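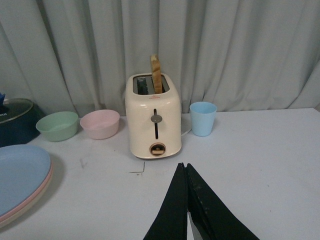
One slice up, and the bowls waiting.

Otis Brannigan has eaten breakfast before four in the morning for most of his working life, and when I asked him whether you ever get used to it he laughed so much he had to put his tea down.

"Your legs do," he said. "Your stomach never does. Your stomach thinks you've gone mad."

He drove the first bus out of Trimdale for 11 years, and before that he did nights at the Pevimik bakery (long gone now, it's flats). I'd gone round to talk about the buses, really, for our series on early jobs, but we kept ending up back at food, which was fine by me as I'd skipped mine.

His rule was toast, always toast, and always eaten standing up. "If you sit down at that hour you're finished. I sat down once, in December, and woke up with the phone going and the depot wanting to know where their bus was."

I asked what the 131 was like in those days. That was his route, out past the hospital and back by the top road, and he can still say all the stops in order. He did so for me, twice! The first run was mostly cleaners and nurses, the same faces in the same seats, and he says he knew more about their families than he did about his own cousins.

"There was a woman called Feyisa who got on at the hospital every morning, coming off her shift when I was just starting mine. So it was her supper time and my breakfast time, and we'd argue about what you should eat. She said rice. Rice, at ten to five! I said I'd try it and I did, and she was right, it keeps you going much longer. Didn't tell her that for a year."

They still send each other cards.
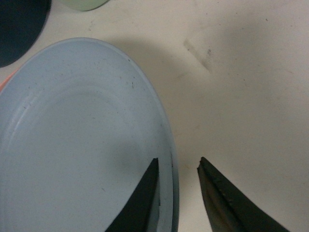

Page last changed: December, 4.44 pm

I wanted to know what he missed, and I was expecting him to say the people, but he went straight for the dark. He liked the town with its lights off. He liked the foxes by the garage, and the one lit window over the chip shop that he never did get to the bottom of.

"What I don't miss is the cold. The heater on the old bus did your left foot and that was your lot. I had a passenger knit me one sock. Just the one, for the right. Ceva, her name was, lovely woman, sat behind me and talked the whole way in."

Did he keep the sock? He did, and he went upstairs to find it, and came back ten minutes later with a tin of old tickets instead, so we looked at those.

He gets up at seven these days and calls it a lie-in. His daughter thinks he should try for eight. "What would I do with eight?" he said. "The morning's gone by then." Then he asked if I wanted toast, and I said yes please, and we both sat down for it.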